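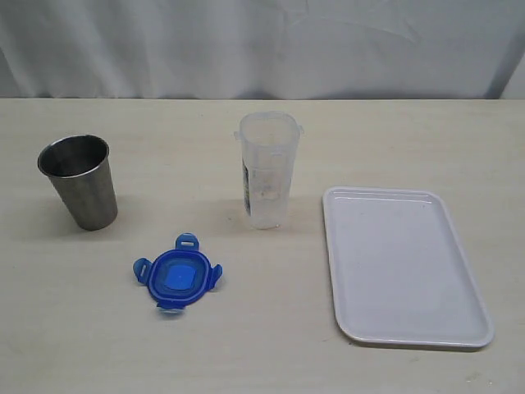 *Steel tumbler, clear container, blue lid, white tray.*

I sorted the plastic storage this month, mostly the snap-lock pieces. The rule is simple: a container stays if its lid seats flat and the flaps close without force. I leave each one shut for 30 minutes, upside down, with a little water inside.

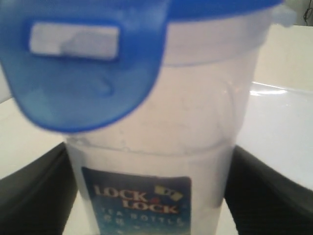 Flaps get checked at the hinge first. White stress lines there mean the plastic is near failure, and I have found no repair that holds. Gaskets come out with a blunt toothpick and soak in warm water and dish soap. Tall containers go in the back row, lids stored on edge in the tray.
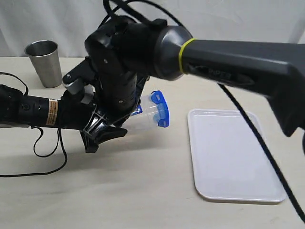
*Work table, same curtain behind it.*

Next up is the drawer with the 2 colanders.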